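Round boards, orange bin, happy Sunday
Nov 17, 2024

Filed under: Bench & Bits, Electronics

I have been looking forward to sorting this bin all week!

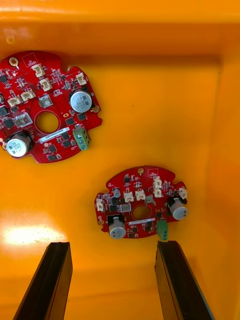

Please say you're keeping the ring-shaped ones together, wrote one reader under my August post, they're a pain to match up again once they get split between boxes. Good advice, and I'm taking it. The red ones with the hole through the middle now have the orange bin to themselves, and everything square or plain has moved over to the shelf by the window.

I love these boards. Look at that scalloped outline! Somebody had to sit down and fit green screw terminals, cream headers and those big silver capacitors around a hole, and still leave space for the mounting points. One of the capacitors says 63V on top, so I went and read up on voltage ratings over breakfast (and let my toast go cold, worth it).

They came in a mixed lot from Jernside, 40 boards in all, and I paid less for it than for my last pair of shoes. The Imstead lot before that was mostly cracked plastic, so I had kept my hopes low.

My sorting routine is pretty simple. Shape first, then color, then whatever is printed on the label sticker. Anything with a label gets a line in my notebook before it goes in a bag, and the notebook is up to line 1,136, which makes me happier than it should. I've got anti-static bags on order, the bigger size this time, and until they show up I'm only handling boards by the edges.

Next weekend I want to start on the connectors. I have a coffee can full of loose plugs and I'm hoping a few of them fit those cream headers. If you know a good way to store plugs by pin count, leave me a comment!

Recent posts
The Imstead box, unpacked
Drawer labels that stay stuck
My Tomar bench lamp, 900 hours in
A weekend at the Jillovberg swap meet

Contact | © 2024 | Back to top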